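Stomeck Support Portal
Ticket 711
Product: Stomeck Teleop Bridge, simulator build
Project: Mahuika (kitchen tasks, remote demonstration)
Site: Ballstead
Opened: Tuesday, November 15, 2022
Priority: Normal (customer asked for High)
Status: Closed, see last entry

Subject: Recorded demos of ladle pickup do not replay. Operator sees a good grasp, replay misses.

Customer description

We are collecting demonstrations by remote control in the kitchen simulation. The operator drives the arm with the Sitik hand controller, closes the gripper on the ladle, lifts it, and the session gets saved as a success. When we replay the saved session from the same starting state, the fingers close beside the handle and come up with nothing.

The release notes for this version say replay is "faithful to the operator's motion." I would like to know how that was tested, and on what object. We have spent most of our collection time so far on this one task, and I can't hand any of it to training if the recording and the operator disagree about where the hand was.

Already tried before opening this ticket: restarting the bridge, restarting the simulator, re-pairing the controller, a different USB port, a different operator. Please don't ask for those again.

Log attached. Settings are default except control mode, which is set to relative.

Support reply

Thank you for contacting Stomeck Support. Replay differences are most often caused by operator jitter at the moment of grasp. Please try the following:

Lower the hand controller sensitivity by one step.
Ask the operator to pause before closing the gripper.
Record a new demonstration and replay it.

If this resolves your issue, you may close the ticket.

Customer reply

It doesn't resolve the issue, and I didn't expect it to. Jitter would be in the recording. If the operator's hand shakes, the recorded hand should shake the same way and land in the same place. You are describing a reason for a bad demonstration. I am reporting a good demonstration that plays back as a bad one.

I did all three steps anyway so we can cross them off. Lower sensitivity makes the approach slower and more tiring for the operator. The replay still misses, and to the same side as before.

More detail, in case someone on your end reads it:

The miss is not random. Replays of a given session all miss the same way. Different sessions miss by different amounts. Long sessions miss by more than short ones. Sessions where the operator used the clutch a lot (press to freeze the arm, move your hand back to a comfortable spot, release to go on) are the worst of the lot. One session with no clutch use at all replayed fine.

That last item looks like the whole ticket to me, but I've been wrong about your software before - the January problem turned out to be our own network switch - so I'm willing to be told otherwise.

Support reply

Thank you for the additional information. Could you confirm that the object starts in the same position for recording and replay? Object placement is randomized by default in the kitchen tasks. Could you also attach a view of the workspace before grasp?

Customer reply

Randomization is off. It's in the settings block at the top of the log, fourth line. I also compared the ladle pose in the saved starting state with the pose at the start of replay and they match to the last digit.

View attached. The fingers are open, with the right one over the bowl end. Our operators come in from this side and then work the hand across to the handle, and that sideways move is where most of them reach for the clutch.

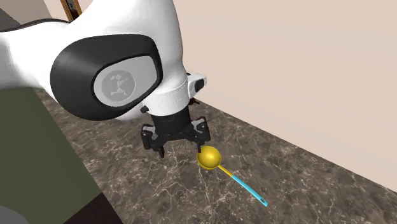
A second support account joined the ticket at this point, signing only as Escalations, and asked why the operators didn't simply grab the ladle by the bowl, given that the hand was already next to it and the move to the handle was adding clutch presses that could be avoided.

Customer reply

We could grab the bowl. The gripper can probably be made to hold it, after a fashion. But the next step in the task is to serve with the ladle, and a policy trained on people grabbing the wrong end will grab the wrong end. The point of having a person show the task is that the person does it the way it should be done. I'm not going to teach the arm a worse grasp to keep your clutch happy.

I would also point out that the suggestion admits the clutch is involved.

Escalations reply

Fair. I was looking for a way to split the problem and I phrased it badly. Leave the grasp where it is.

Could you run this for me instead? Same scene, same start, no attempt on the ladle at all.

Test A: move the hand in open air, no clutch, and return to a marked pose. Save and replay.
Test B: same thing, but press and release the clutch 17 times along the way while keeping your hand as still as you can. Save and replay.
Test C: same as B, but move your hand a good distance during each clutch press.

Compare the final hand pose in the live session with the final hand pose in replay for each one.

Customer reply

Results.

Test A: live and replay agree.
Test B: small offset. You wouldn't notice it on a large object. You would notice it on a ladle handle.
Test C: large offset, enough to miss the handle completely. The direction of the offset depends on which way I moved my hand while the clutch was down.

I repeated C moving my hand the other way and the offset flipped. I don't think this needs more testing from our side. Something that happens while the clutch is pressed is getting into the recording when it shouldn't.

For the record, I still have a first reply in this thread telling me my operators have shaky hands.

Escalations reply

Reproduced here with a different controller, so it isn't the Sitik unit or its driver.

What we found: in relative mode the bridge sends the arm the change in hand position. On clutch release it resets the reference point, so the live arm doesn't jump. The recorder takes its data one stage earlier, before the reset is applied. The first sample after each release therefore carries part of the motion made during the press. The live arm never sees that sample. The recording does, and replay adds it up faithfully every time.

Absolute mode doesn't use the reference point and isn't affected.

Workaround for now: in the recorder section of the config file, set record_source to commanded. The default is input. With commanded, the recorder saves what was sent to the arm. Restart the bridge after the change. The simulator can stay up.

Customer reply

Two questions before I change anything.

First, does "commanded" include the smoothing filter? If it does, the saved motion is going to lag the operator's, and I'd like to know that now and not after another round of collection.

Second, what happens to the sessions we already have? There are 700 of them. If the answer is "record them again," please say so plainly.

Escalations reply

Yes, commanded is taken after the filter. The arm follows the filtered motion too, so the recording will match what the arm did on screen. It will be a little behind the operator's raw hand motion. If you need the raw motion for something else, there is no way to save both in this version.

Existing sessions can be repaired if the clutch events were logged. Yours were, going by the log you attached. A script is now in the ticket's file area. It finds each clutch release, drops the bad sample, and rebuilds the motion from there. Run it on a copy. It does not touch sessions recorded in absolute mode.

Customer reply

Ran the config change first. Recorded two new demonstrations of the ladle pickup with as much clutching as I could stand. Both replayed with the fingers on the handle, and the lift held in both. Two is not a large number and I'm not calling it fixed on the strength of that.

The script is another matter. It finished without errors and reported every session as repaired, and I don't put much weight on a program's opinion of its own work. I picked a batch from the long sessions, where the offset was worst, and replayed them. Most of them now pick up the ladle. A few still miss, all from the first operator. In those the clutch was pressed again almost as soon as it was released, and the script seems to treat the pair as one event.

Escalations reply

Confirmed on the double press. The script merges presses that are too close together. There is a setting for that at the top of the file, merge_window. Set it to zero and run it again from your untouched copy, not from the repaired output.

Customer reply

Done. The ones that missed before now replay correctly. I've replayed the rest of the relative mode sessions overnight and set aside the ones that still fail. Those look like ordinary bad demonstrations - the operator let go early and marked it a success anyway. That one I can't blame on you.

Requests before this closes:

The default should be changed. A recorder that saves something other than what the arm did, with no warning, is a poor default for people collecting demonstrations.
The sentence about faithful replay should come out of the release notes until it's true.
The knowledge base article on replay differences should mention the clutch before it mentions jitter.

Escalations reply

Default change is accepted for the next release. The knowledge base article has been edited, with the clutch check now at the top. I have passed on the release notes wording, but I don't own that page and can't promise it.

Resolution summary

Cause: recorder captured controller input before clutch reset in relative mode.
Workaround: record_source set to commanded, bridge restarted.
Data: repaired with script, merge_window at zero.
Fix: pending, next release.

Closed by Escalations.

Customer comment after closing

Leave the script in the file area, please. We have a second set of relative mode sessions on another machine, from the pan task, and I haven't looked at those yet.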